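Section 4: Setting Up the Check-In Station
Latora Poll Book, Election Worker Guide
Revised April 15, 2025

Use this section to set up one check-in station at a polling place in the Pliltstead district. Each station has one tablet, one Nuller label printer, and one sealed supply pouch. Larger sites have 2 stations. Set up and test the first one completely before you start the second.

Before you begin

Have your site code and worker PIN ready. Both are printed on the inside cover of your assignment packet. The site code for Marikar Hall is 2215. If you are working at another site, use the code in your own packet.

Caution: Do not break the seal on the supply pouch until the second worker is present. Both workers must write the seal number on the opening log.

4.1 Start the tablet

1. Place the tablet in its stand and plug in the power cord. The charge light turns green.
2. Hold the power button until the Latora screen comes up.
3. Enter the site code and tap Next.
4. Enter your worker PIN. The second worker then enters theirs.
5. Check the site name, election name, and precinct list against your packet. If any of them is wrong, stop and call the Pliltstead elections desk.
6. Check that the voter count at the top of the screen reads 0.

Note: The tablet locks after 20 minutes without use. Either worker can unlock it with a PIN. Check-in records are kept while the tablet is locked.

4.2 Connect the printer

1. Set the printer to the right of the tablet with the paper slot facing you.
2. Connect the short gray cable to the printer and to the stand.
3. Turn the printer on and wait for the steady blue light.
4. On the tablet, tap Tools, then Test Label.
5. Compare the time on the test label with the tablet clock. They must match to the minute.
6. Tape the test label to the opening log.

If no label comes out, open the lid, reseat the roll, and print again. Error 59 means the lid is not fully closed.

4.3 Arrange the table

Any flat, steady table can be used. A cloth is allowed if it lies smooth under the stand and does not hang where voters walk. Food and drinks belong on a separate table, away from the tablet, the printer, and all voter paperwork.

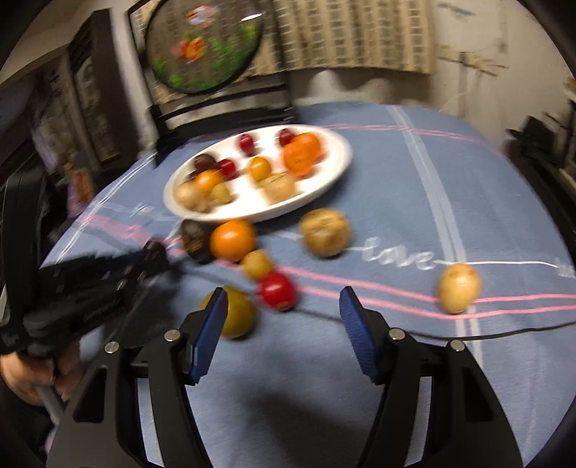

Figure 4-3. Fruit plate on a table with a light blue cloth.

Leave enough room in front of the tablet for a voter to sign. At least one station at each site must be at a height a voter can reach from a wheelchair. Turn the screen so that people waiting in line cannot read it.

Caution: Run cords behind the table and tape them down. Do not run a cord across the voter path, even under a mat.

4.4 Run a practice check-in

1. Tap Tools, then Practice Mode. The top bar turns yellow.
2. Search for the practice voter listed in your packet.
3. Confirm the address, tap Sign, and make a mark in the box.
4. Print the practice label and write VOID across it.
5. Tap Exit Practice. The top bar returns to white.
6. Check again that the voter count reads 0.

Do not open the station to voters while the top bar is yellow. Names checked in during Practice Mode are not recorded.

Put the voided label in the envelope marked Spoiled and Practice, sign the opening log, and continue to Section 5, Opening the Polls.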